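4.2 Work surfaces and small items left behind

The survey of shared tables at the Talbridge and Follunton sites covered two kinds of record. The first was the log kept by staff at the end of each session, in which they noted the state of each table before it was wiped. The second was a set of pictures of table tops taken at close range. This section deals with the small items found on tables that had otherwise been cleared, and with the way the color and finish of the surface affected whether those items were noticed. Larger items, such as books, bags and coats, are treated in Section 4.1 and are left out of the counts given here.

A table was entered in the log as "cleared" when the person responsible for the session judged that it was ready for the next group. A second person then checked the same table against a short written list. The two judgments were made separately, and the second person did not see the first entry until both had been handed in. Of 1000 table checks entered over the period of the study, 383 recorded at least one item still on a table that had been marked as cleared. The share was higher in the late afternoon than in the morning at both sites, although the gap was smaller at Follunton, where sessions were spaced further apart and staff had more time between groups.

The items themselves were sorted using the scheme set out by Lindemann for desk and bench clutter, with one change. In the original scheme, caps, lids and stoppers are placed in the same class as the objects they belong to. We found this hard to apply. A cap found without its pen says little about where the pen has gone, and staff at the two sites treated the two cases in different ways: a whole pen was returned to the tray, while a cap was often put in a drawer, placed on a windowsill or thrown out. We therefore gave loose parts a class of their own. A total of 462 items were recorded over the 383 checks, and loose parts made up the largest class at both sites. Paper scraps came second at Talbridge, and erasers at Follunton.

Size alone did not explain why loose parts were missed. Paper clips, which are thinner and lie flatter than most caps, were left behind less often. Two other factors appear to matter more. The first is shape. A round part can roll, and may come to rest well away from the place where a person was working, so that it is no longer where someone tidying that place would look. The second is the amount of attention given to the middle of the table. Staff who cleared by walking along the edge tended to gather what was within arm's reach and to leave the center until the surface was wiped. At Talbridge, where the tables are wide, this pattern was mentioned in the staff comments more often than any other.

Surface color was examined separately. Three finishes were in use during the study: a dark brown top, a speckled top and a plain pale gray one. The speckled tops gave the poorest results. Staff described having to look twice, and several entries in the log note that a mark first taken for an item was part of the pattern, or the reverse. The dark tops hid black and navy parts but showed white paper well. The plain pale tops gave the best results for colored parts of every kind, and it is for this reason that the Stakel guide to shared workrooms, on which the written list was based, advises a light and even finish wherever pens and markers are in regular use.

The pale finish has limits of its own. Because it is matte, it does not throw back strong glare, but its tone can still change from one part of the top to another as the light falls unevenly across it. A white or light gray part lying in a dimmer area is easily passed over. Bright colors suffer much less from this effect, and Figure 7 shows such a case: a single small green part on a pale gray top that is brighter across the middle and grows dimmer toward one corner.
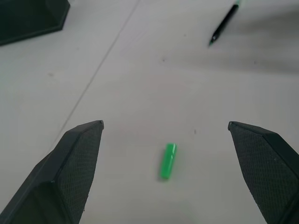
Figure 7. Small bright green cylindrical item, most likely a marker or pen cap, on a smooth pale gray table top.

It should be noted that an item which stands out in a picture may still be missed by a person at work. Among the table checks carried out on pale tops, bright parts were left behind less often than dull ones, but they were left behind all the same. The comments suggest that in many of these cases the part had been seen and was not thought worth picking up. One entry from Follunton reads, in full, "cap, saw it, no pen." We take this to mean that the decision to leave a loose part is in some measure a question of where it should go, and that a person with no clear place to put it will tend to let it lie.

To test this point, a shallow dish marked for caps and other loose parts was placed at the end of each row of tables at Talbridge in June. No other change was made to the routine, and the staff were told only that the dishes were there. In the 80 checks that followed, loose parts fell from the largest class of item to the third largest. The number of paper scraps did not change in any way that could be set apart from normal variation. The dishes were emptied once a week, and parts were matched with pens where possible -- a task that proved slower than expected, as caps of the same color did not always fit pens of the same color.

The trial was short and was held at one site only. The Follunton tables are narrower and are shared by smaller groups, and a dish at the end of the row would there be within reach of nearly every seat. Whether the same arrangement would bring the same change in that setting remains open. Section 4.3 turns to items found on the floor beneath the tables, where the finish of the surface and the spacing of the chairs have to be considered together.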